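Tuesday, July. Bench book, wash room side.

Carried on with the stiffness business. Where we left it: cotton towels dried on the indoor rack come off like roof slates, the same towels out of the tumbler are fine, and everyone in the building has a theory. Mine was limescale. I have held it loudly for most of the summer, so naturally I spent today knocking it down.

Started at 7.40 with the Ikus on a plain 40 wash, Urnham tap water, no softener, usual dose of powder. Second load the same but rinsed with the deionised stuff from the Iler tank, which meant me standing at the drawer with a jug like a barmaid. Rinse cycle is longer than you think when you are the plumbing. Spilled a fair bit. The floor is now extremely soft.

Both loads on the rack by 10, window shut, fan off, same pegs. I had wanted to hang a third lot outside but somebody has parked a skip under the line.

Bend test once dry. Strips cut from the sacrificial towels, 200 mm long, pushed off the edge of the bench until the end droops to the slope of the plastic wedge. You read the overhang off the rule. Stiff cloth sticks out a long way, limp cloth gives up early, and the operator gives up somewhere in between. Results:

Tap rinse, rack dried: stiff. Strips hardly droop at all, and one stood out like a diving board until I sneezed.

Deionised rinse, rack dried: also stiff. A shade less, but if you shuffled the strips I could not pick them out by hand, and I tried, with my eyes shut, looking very dignified.

Tap rinse, tumbled: limp.

Deionised rinse, tumbled: limp.

So the water matters a bit and the drying matters a lot. Limescale demoted from culprit to accomplice. I have crossed out the heading on the whiteboard that said LIMESCALE and written DRYING? under it, with the question mark there to save my pride.

What I think is going on: the last bit of water left in cotton sits between the fibres and, as it goes, pulls them together and leaves them stuck to each other wherever they touch. If the cloth is being thrown about while it dries, the sticking points never get a chance. If it hangs still, they all set where they are. It would explain why a stiff towel goes soft when you scrunch it: you are breaking the joints. Also why it doesn't stay stiff in use, and why the stiffest part is always the bit that hung straightest, away from the pegs.

Tried the scrunch after lunch. Took one stiff strip, measured it, rolled it between my palms for the length of the kettle boiling, measured again. Droop up to nearly the tumbled value. Wetted it, hung it still, left it an hour and a half by the window, measured again. Stiff as before. Repeated with a second strip, same story. If mineral deposit were doing the holding I'd have expected some dust on the bench or some permanent change, and I saw neither, though I grant you that looking at white powder on a white bench is a poor method. Black card next time.

Softener question, in passing. The Ouellet liquid does what it says on tap-rinsed rack-dried towels, and the strips droop nicely. They also stop drinking. Drop test: water on untreated cloth gone at once, water on treated cloth sat there in a bead thinking about it. A towel that feels lovely and won't dry you seems to me a poor bargain, but I'm told the customers stroke them in the shop and nobody brings a puddle.

Handling is the other thing I keep tripping over. Folding a towel is a small scrunch in itself, and stacking it is a slow one, so a strip cut from a piece that has been folded and leaned on all week isn't the same as one straight off the rack. I've been lumping them together since page one. From now on, write down whether the cloth was folded, how long it stayed folded, and whether it was top or bottom of the pile. The bottom one has had a harder life. 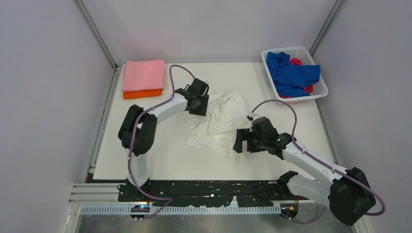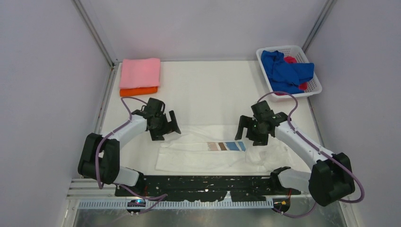
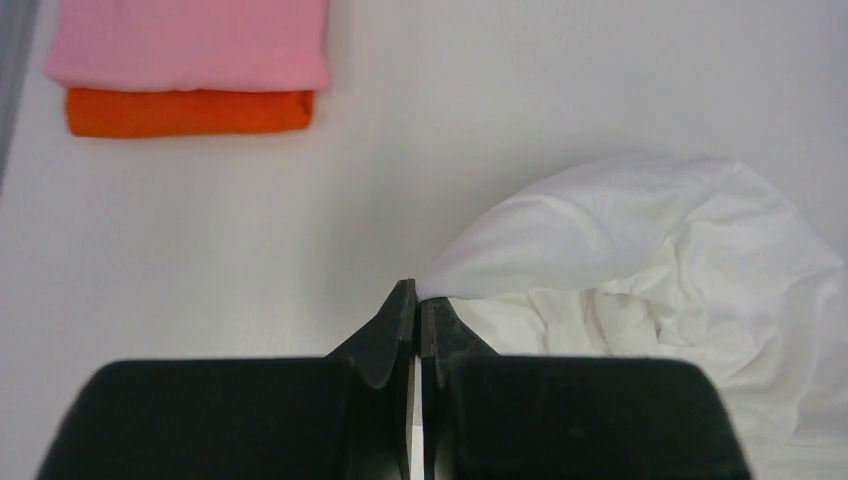

Pink folded on top, orange folded underneath.

Melahat Şimşekoğlu read the above over my shoulder and is not convinced by the scrunch test. Her objection is that palms are warm and faintly greasy, and that I may have put on a little homemade softener while I was rolling. She would like it done in clean gloves, or with the strip inside a bag. She also points out that the hour and a half by the window had the sun on it and the morning's rack drying didn't, so I have changed two things and claimed one. Both fair. She then bent a stiff strip in half, said it felt like cardboard to her whatever had caused it, and went off with my good scissors.

So, again tomorrow, with gloves:

Strip A, stiff, rolled in a bag, no skin contact.
Strip B, stiff, rolled in clean cotton gloves.
Strip C, stiff, left alone. Every time I skip the one that is left alone I regret it by teatime.

All three rewetted with deionised, hung in the cupboard with the door shut, same shelf, no sun.

Also worth doing: dry one properly, as in oven-dry, past the point a rack would ever get it. If it is the last bit of water that does the gluing, then driving that off ought to soften the cloth, or at least alter it. Need to ask for the small oven, which at present is full of someone's clay.

Housekeeping. The cycle counter on the Ikus reads 1,222 and the sheet on the wall stops well short of that, so people are washing things and not signing for them. I suspect football kit. The wedge has a chip out of one corner, which doesn't affect the angle but does affect my mood. Pegs: 13 left of the plain wooden ones, and please don't top up with the plastic, they leave a dent in the pile and I've been cutting round it.

Jug method for the deionised rinse is daft. There must be a way to feed the drawer from the tank with a bit of hose and a tap. If anyone has a fitting that goes from garden to washing machine, leave it on my stool.

Rack cleared at 4.50. Stiff strips in the labelled envelope, limp ones in the other envelope, which is also labelled, but in pencil and upside down. Will fix when the scissors come home.

Recent entries
Bend test: making the wedge
Rinse water from the Iler tank, first go
Drop test on softened cotton
Why the rack moved away from the radiator
Powder dose, arguments about
Missing pegs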